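So the pancake supper happened, and I am still finding flour in my shoes!

I joined the Lastdale service club in the spring mostly because my neighbor wouldn't stop talking about it, and I figured I'd go to a couple of dinners, buy a raffle ticket and drift off. Instead I've been put in charge of griddles. I love it. I had no idea how much I'd love it.

If you haven't been to one of these, the supper is our big fundraiser, and the money goes to eye exams and glasses for kids in Lastdale and over in Ruddock, where the clinic only opens two days a week. Our club has 35 members on the books. Maybe half show up for regular meetings, but for the supper they come out of the woodwork, including people I'd never laid eyes on who walked straight to the right cupboard and got out the big whisks.

We served some 900 pancakes. I lost my own tally early on when the second griddle tripped the breaker (the coffee urn and griddle two cannot be on the same wall, please write this down, future me), so that number comes from working backward through the empty mix bags. The Ruddock club sent over a crew with their own aprons, dark green with pockets, and now I want aprons with pockets. They also brought a blueberry sauce that was gone before six. I've asked for the recipe twice and been told to come to their chili night.

The installation of new officers was the same evening, squeezed in between the last plates and the cleanup. I'd pictured something stiff, with a lot of sitting. It was short and a little bit moving! Each officer gets a candle and repeats a few lines, and our outgoing president, who has done the job for 11 years over three separate stretches, got a standing ovation from a room full of people holding dish towels. I got a pin too, a first-year one. It's on my denim jacket and it's staying there.

A few things I want to remember for next year:

- Start the batter at 3:30, not 4:15.
- Two people on syrup. One person on syrup is a bottleneck and a very sticky person.
- The Wetis hall has 12 folding tables and one of them has a bad leg. It's the one with the blue tape. Don't seat anybody at it.
- Ask Grindine Hardware about the extension cords earlier. They were happy to lend them but we caught them right at closing.
- More decaf!

The raffle did well too. I didn't win the quilt, which I had already mentally placed at the foot of my bed, but I did win a car wash and a jar of pickled beets. The beets are excellent.

Next up is the roadside cleanup along the Ruddock road, and after that we start sorting donated glasses, which I've been looking forward to ever since I saw the boxes stacked up in the back of the hall. People drop them off all year long. There are cat-eye frames in there that I would wear tomorrow. Somebody has to wash them all and read the prescriptions on a little machine, and I've already put my name down for both. 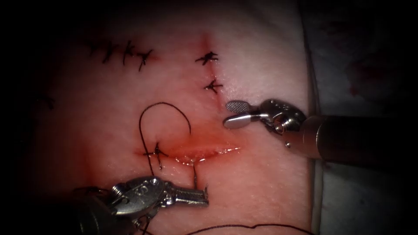
I also signed up to bring dessert to the May meeting, so if you have a good sheet cake that travels well, please send it my way. Lemon preferred, but I'm open to anything that doesn't need a griddle.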